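話す時間は質疑を除いて45分。スライドは32枚。後半が押しやすいので、前半で雑談をしない。

## 導入(スライド1〜4)

- 自己紹介は一言で済ませる。所属と、宇宙予算の資料を読むのが仕事だということだけ。
- 今日の話は「宇宙開発にいくら使うべきか」ではない、と先に断る。扱うのは、決まった予算がどの順番で使われ、どこで遅れるか。
- 会場に聞く:探査機の計画が延期されたとき、増えた費用を誰が払うか知っている人。手が挙がらなくても待たずに進む。

## 延期の費用(スライド5〜12)

- 小型探査機Falcãoの例。打ち上げが一度延びると、機体が完成していても人件費は止まらない。試験設備の保管料、運用チームの待機費用、部品の再検査が続く。
- 再検査の項目は200を超える。全部は読まない。電池と推進系の二つだけ説明する。
- 延期の理由は技術とは限らない。Falcãoの場合は、年度をまたぐ支出の承認が2月までに下りなかった。
- ここで図を出す。横軸が月、縦軸が累計の支出。線が平らにならないことを指で示す。
- 「待つのは無料ではない」と言って次へ。

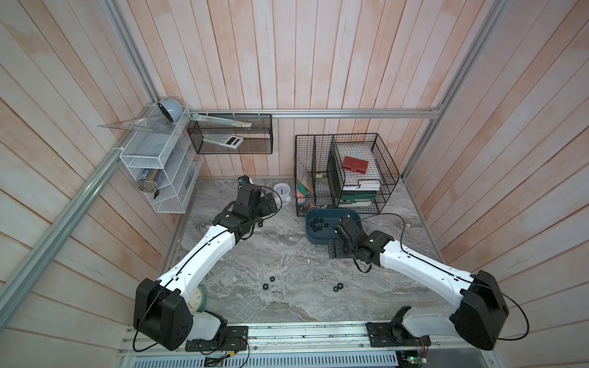

## 打ち上げの窓(スライド13〜18)

- 惑星探査では出発できる時期が軌道で決まる。火星ならおよそ二年二か月ごと。
- 議会や省庁の日程は会計年度で動く。二つの暦はかみ合わない。この点が今日の中心なので、ゆっくり話す。
- 窓を逃したときの選択肢を順に挙げる。
 1. 次の窓まで保管する。
 2. 目的地を変える。
 3. 機体を軽くして別の軌道を使う。
 4. 中止する。
- 三番目は聞こえがいいが、観測機器を降ろすことになる。Drirnoの計画では分光計が外れ、研究者の半分が抜けた。
- 中止の場合も契約の清算費用が出る。金額を聞かれたら、公開資料に出ていないと答える。

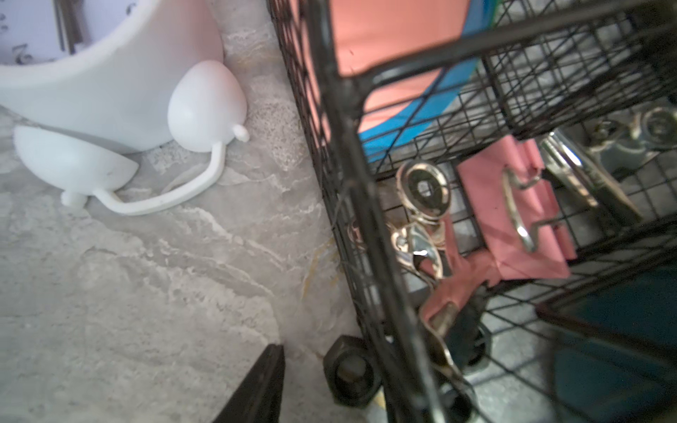

## 地上側の話(スライド19〜26)

- 予算の議論で忘れられるのが受信局。機体が飛んでいても、アンテナの時間が取れなければデータは降りてこない。
- Mirkcombe局とPridville局の分担を説明する。Mirkcombeは深宇宙、Pridvilleは地球周回が中心。片方が保守に入ると、もう片方に予約が集中する。
- 保守費は毎年削られやすい。新しい機体には名前と記念式典があるが、軸受の交換にはない。
- 地上局の費用を計画ごとに割り振るべきか、共通の予算にすべきか。自分は共通にすべきだと考えている。理由は二つ。
 - 割り振ると、小さい計画ほど負担の比率が大きくなる。
 - 計画が中止されたとき、局の収入に穴が開く。
- 反対意見も紹介する。共通にすると、どの計画がどれだけ使ったか見えにくくなる。この指摘は正しい。使用時間の公開を条件にすればかなり補える、と答える。

## 提案(スライド27〜31)

- 延期用の予備費を最初から計画に入れる。目安として総額の15%。この数字は自分の試算で、公式のものではないと必ず言う。
- 承認の期限を会計年度でなく打ち上げの窓から逆算して決める。
- 予備費を使わなかった場合は地上局の保守に回す。ここは質問が出やすい。省庁の規則の改正が要ることも認める。

## 質疑(スライド32)

- 「民間に任せればよいのでは」という質問には、輸送と科学観測を分けて答える。輸送は価格で比べられる。観測には買い手がほとんどいない。
- 有人計画については今日の範囲外。長く話さない。
- 軌道計算の質問が出たら付録の表を開く。暗算で答えない。
- 時間が余ったらスライド12の図に戻り、支出の線をもう一度見せる。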